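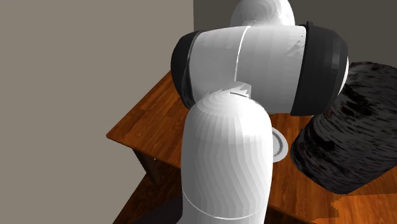

Werley Animation Renews "Fokcombe" for Season 2

HERNEDDEN, April – Werley Animation will make a second season of its animated fantasy series "Fokcombe," written by Oksana Stelmakh. Birdie Obi returns as the voice of Captain Pylypenko.
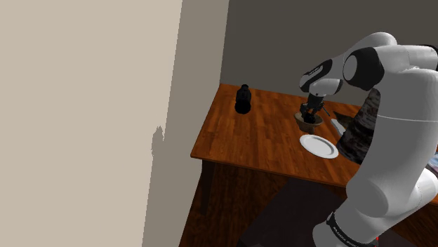 The new season picks up the night after the flood and follows the crew north. Teodor Krajewska joins as director for four episodes.

"We left a lot of doors open last year," Stelmakh said.
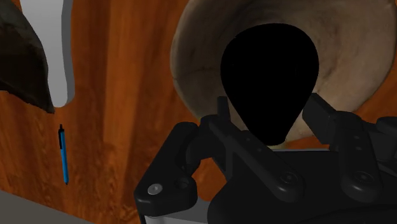

Press contact

Halyna Stasiv, Werley Animation, Hernedden, ext. 2308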